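Minutes, equipment review meeting, Clardale Linen Services
4 January 2019

Present: Gitau Temba (chair), Xiong (floor), Plukatano (purchasing), Marsh (maintenance), Odile (sports and uniform accounts), Reyes (minutes)

Apologies: none

## 1. Minutes of the last meeting

Accepted with one change. The October notes gave the Tremine quote as a purchase price. It was a rental price. Corrected.

## 2. Tremine folding kit – terms on offer

Plukatano went through the offer. Tremine will rent us the two-arm folding kit for 3 months at 4000 a month, or sell it outright on terms still to be sent. The rental covers the arms, the grippers, the wrist cameras, the software and remote support during business hours. It does not cover spare finger tips, which are billed as used.

Delivery and setup are a one-time charge of 3000. Plukatano asked for this to be dropped if we go on to buy. Tremine has said it will think about it. Nothing in writing yet.

Marsh asked who pays if an arm is damaged by our own staff. The draft says we do, up to the full cost of the arm. The meeting did not like this clause. Plukatano to go back and ask for a cap.

Temba asked if the rental could start later than the date on the draft. Plukatano said yes, the offer stays open until the end of the quarter.

## 3. Where it would go

Marsh has measured the bay next to the small press. The kit fits, with room for a cart on one side only. A new outlet is needed on the back wall and the floor has to be leveled near the drain. Marsh can do the floor in-house – the outlet needs an electrician.

Xiong does not want the cart path to the press narrowed. Marsh will tape out the area on the floor so that the morning crew can walk it for a few days before anything is signed.

## 4. What it would be used for

Long discussion. Flat sheets and towels are already handled by the big folder, so the kit is only of interest for small garments. Odile's accounts send in team shorts, shirts and bibs in mixed sizes, and all of these are folded by hand at present. A usual bag holds 150 pieces.

Xiong said the slow part is picking one piece out of a heap and finding the waistband. The folding after that is quick for anyone who has done it for a week. If the kit needs each piece laid out flat by a person first, there is no point in having it. Plukatano said Tremine's sheet lists starting from a crumpled piece as supported for shorts and T-shirts, and as "in development" for anything with sleeves longer than the elbow.

Odile asked about trims and prints. Some clubs are fussy about how the stripe sits on the front of the pile. Plukatano did not know if the fold pattern can be set by account and will ask.

Temba wanted it noted that no hours are being cut on the folding table during a rental. Agreed.

## 5. Work on red garments

The meeting looked at the kit's work on red garments with white trim, on the padded surface, from the wrist camera.
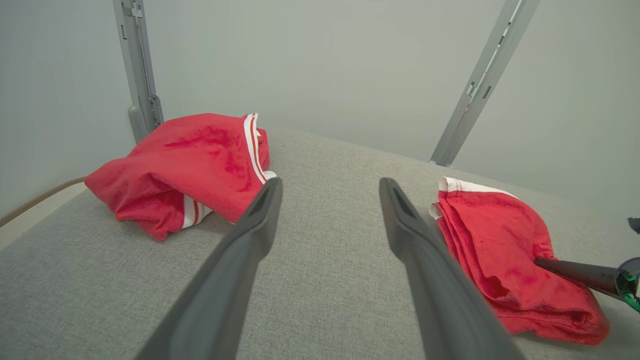

Xiong would want to see a full bag go through before giving an opinion, with sizes mixed and a few drawstrings knotted, and said that speed on one color of one garment does not tell the floor much. Xiong also asked how the arms know when to stop and call someone over. Plukatano to put that to Tremine as a separate question.

Marsh asked about lint. The grippers and cameras would be wiped down each shift, and the manual gives no cleaning schedule for the fabric on the work surface. Marsh would prefer a cover that comes off and can go through our own wash.

## 6. Decisions

- No rental signed for now.
- Tremine to be asked for a trial day using our own bags, at no charge.
- If the trial goes ahead, Xiong picks the bags and Odile checks the finished piles against the account sheets.

## 7. Actions

- Plukatano: damage cap, setup charge, fold pattern by account, stop-and-call question, price of finger tips.
- Marsh: tape out the bay, get a quote for the outlet, ask about a washable cover.
- Odile: list of accounts willing to have a bag used in a trial.
- Reyes: send these minutes to the night crew as well.

## 8. Other business

The hand steamer by the sorting table is leaking again. Marsh has the part on order.

Next meeting to be set once Tremine has replied.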